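The House on the Corner Lot

My aunt Babita Tomar kept every photo she ever took in shoeboxes, and last October three of them landed on my kitchen floor. I was looking for one picture — the house my grandparents bought when my mother was in second grade. It had 705 square feet, one bathroom and a porch that leaned toward the street like it wanted to hear the gossip.
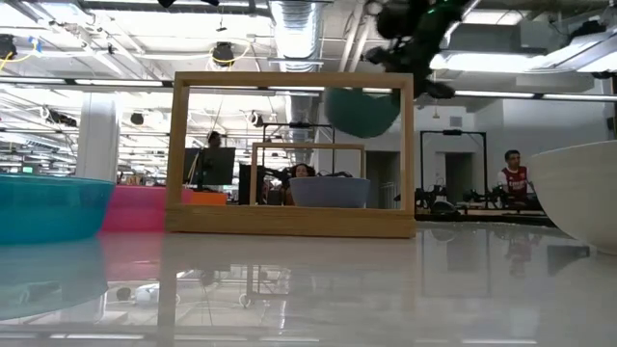 I found it stuck to the back of a birthday snapshot. I remembered a big house! The kid cousins slept in a row on the living room rug, and I'd have sworn there was space for a marching band. In the photo you could practically touch both side fences at once.

So I drove over on a Tuesday. The street is still called Pal Lane, and the corner store is now a dentist. Dušan Vasić, who bought the place from my uncle, let me in before I'd finished explaining myself and showed me the pantry door with our heights still penciled on it. He'd painted all around them. 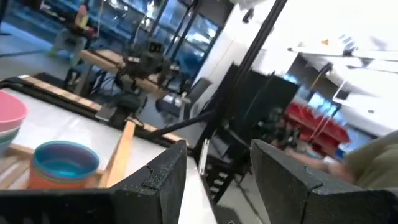

What the neighbors remembered

Siham Srour has lived across the street for most of her 81 years. She remembers my grandfather paying 198 dollars for a used piano and then finding out it wouldn't fit through the front door. It spent that summer on the porch (which may explain the lean), and everybody who walked by played something.

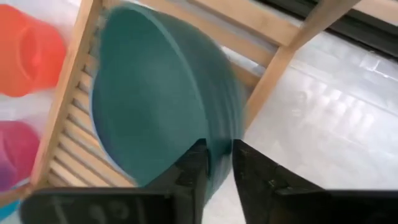 Did the piano ever make it inside? They took out the bedroom window and four men from the block pushed it through, and my mother practiced in there until she left for college.

I wrote all of this down in the car, badly, on the back of a gas receipt. 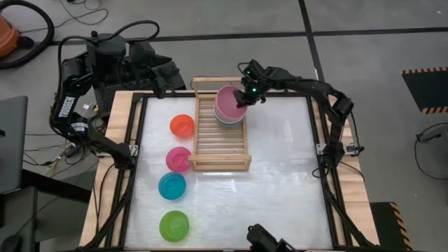

Sunday dinner was the other thing everyone brought up. My grandmother fed whoever was there, in shifts, because the table only sat six. Her bowls lived in one stack by the stove, every color mixed together, and a pink bowl sitting on top, like the one in the photo here, would have started a fight among the cousins. I always wanted pink. I usually got gray.

Dušan is fixing the porch this spring. I asked him to leave it a little crooked, and he said he'd think about it.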